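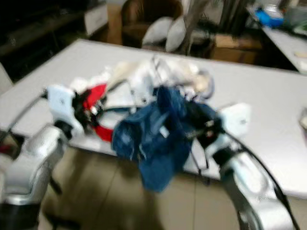 Minutes of the clothing exchange meeting, Flotgate, 13/12/2019

1. The minutes of the last meeting were approved without changes.

2. Sorting. It was agreed to put denim apart from the white and cream clothes before folding. Straps and strings must be untangled first, as they catch on the other pieces.

3. Storage. Verschueren can deliver 80 boxes at the old price. The offer was accepted.

4. Transport. Cliverari has not yet answered our letter. We will write again.

5. Next exchange: in April. The hall is still to be confirmed.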